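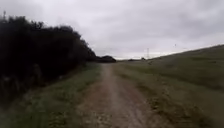 Gavance

I bought the Kettunen inclination sensor to replace a worn pendulum unit on a feed conveyor, and the reason it was on the list at all is that the catalog page made a claim I wanted to see fail. Static accuracy good to a few hundredths of a degree, it said, across the full range, with "no recalibration over the service life." I have read that sentence, or one very much like it, on the packaging of a lot of sensors that now live in a drawer.

The unit costs $700 with the mounting plate and without the cable. You will need the cable. The connector is a standard round M12, five pin, so you may already own one, but if you order through Flurard the configurator puts their own cable in the basket and you have to take it out by hand. I nearly missed it.

What you get for the money is a potted housing a little smaller than a bar of soap, two slotted holes, a folded sheet of instructions and a calibration slip. The slip gives a single deviation figure for each axis. It does not say at what temperature the reading was taken or how many positions were checked, and a single number without those two facts doesn't tell me much. I asked. The reply came after 7 working days and sent me a PDF of the catalog page I had already quoted in my question.

Mounting is fine. The slots give you a few degrees of adjustment, the base is flat (I checked it on a surface plate, since the last one I bought rocked like a bar stool), and the zero can be set through the interface or by pulling one pin to ground. Use the interface. The pin method takes whatever value is there at the moment you let go, with no averaging that I could find, and on a machine with a running motor that means you are zeroing to vibration. The instructions call it "quick teach." Quick it is.

Now the accuracy. On the bench, at room temperature, with the sensor on a sine bar and left alone for an hour to warm up, it did what the page says. I went through the range in both directions and the readings were inside the printed limit everywhere except near the ends, where they touched it. I'll give them that. I expected worse.

Then I warmed it to 40 degrees Celsius, which is an ordinary summer afternoon next to a gearbox, and the zero walked. It didn't walk far, but it went past the static figure and stayed there. There is a temperature coefficient in the data sheet, in the second table, in smaller type than the rest, and if you do the multiplication the drift I saw is allowed by it. So the sensor meets its spec. It's the headline that doesn't. Anyone who buys on the big number on the first page and bolts the thing to something that gets warm is going to be chasing an error that was printed in front of them all along.

The other thing to watch is the filter. Out of the box it is set very heavy, and the output looks beautiful, dead steady, the kind of trace you'd put in a brochure. It is also late. Tip the sensor briskly and the value comes strolling along afterward. For a solar tracker or a dam gate, who cares. For a boom or anything with a person under it, you want the light setting, and on the light setting the noise is a good deal more than the data sheet's typical value. "Typical" turns out to mean the heavy filter. I found that in a footnote.

For comparison I had a Bistby on the same plate through all of this. It costs less, it looks it, and its housing has a seam I wouldn't trust under a pressure washer. At room temperature it is clearly the worse sensor. At 40 degrees there is much less between them than the price would suggest, and the Bistby's data sheet puts the temperature figure in the first table, where I can see it.

I left the Kettunen running for 3,770 hours with a log going, because of that line about service life. The zero at the end was a hair off the zero at the start, small enough that I can't rule out my own plate. No dropouts, no stuck values, no water inside. That is a decent result and I won't pretend it isn't, though it is also a few months on a bench and a conveyor, and a service life is supposed to be years. Ask me again when it has been through some winters.

The configuration software is Windows only and wants an account before it will open. It forgets the port every time you unplug. I wrote down the register addresses from the manual and haven't opened it again.

Would I buy another? For a cool, slow, steady job, yes, at a discount. For the conveyor I've kept it in, with a correction table I made myself and a light filter, and the old pendulum unit is on the shelf behind it in case. If Kettunen would print the temperature range next to the accuracy claim I would have half as much to complain about.

Three out of five. It would have been four with the cable.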